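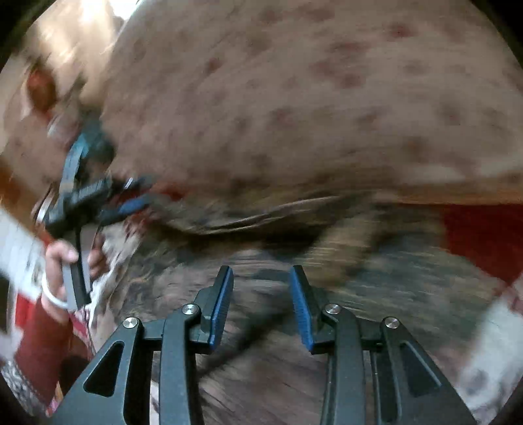
Okay, tablecloth update, because a few of you asked. I've been going back and forth on this fabric for most of August and I'm finally at the hemming stage. The beige with the little reddish-brown spots won! I like it so much against the brown wood, especially where the dark grain lines come through. The blue check never had a chance.

---

For anyone new, I'm redoing our eating corner on a budget of 200 dollars, total. Fabric, thread, two cushions, and whatever I end up doing about the lamp. The fabric came from the remnant bin at Julby and I got the whole piece for 48. I did a little dance in the parking lot.

---

Things I have learned about hems this week: press first, pin second, sew third. I did pin, sew, press on my first side and it came out wavy like a lasagna noodle. Ripped it all out Monday night in front of the TV. Took two episodes.

---

Someone asked if I'm doing mitered corners. I tried one! It looked great from the top and like a crumpled receipt from underneath. So the other three are getting folded over twice and stitched down, and then I'll decide whether I can live with one fancy corner. (I can live with it.)

---

Also yes, I washed it before cutting. My aunt would come through the phone if I hadn't. Warm wash, low dry, and it shrank more in length than I wanted, so the drop on the short ends is skimpier than the plan. Still covers the ugly edge where the old clamp marks are, so fine.

---

Table is the Cistwood one from our last apartment, for the person who DMed. I don't think they make this size anymore. I oiled it before starting all this and now I'm weirdly sad to cover it up?? Might do cloth on weekends and bare wood the rest of the time. Opinions welcome.

---

Cushions next. I want a plain rust color that picks up the spots without matching them exactly. Odurau has one that's close but the zipper is on the front edge, and why would you put it there. Kaijage has a better red but only in a round shape and our chairs are very much square.

---

If you've got a favorite place for square chair pads with ties, please drop it in the replies. Not velcro, I've had velcro, it eats sweaters.

---

Last side gets pinned tonight if I can find my good pins. I'll post the whole table once it's pressed and the mail is off it.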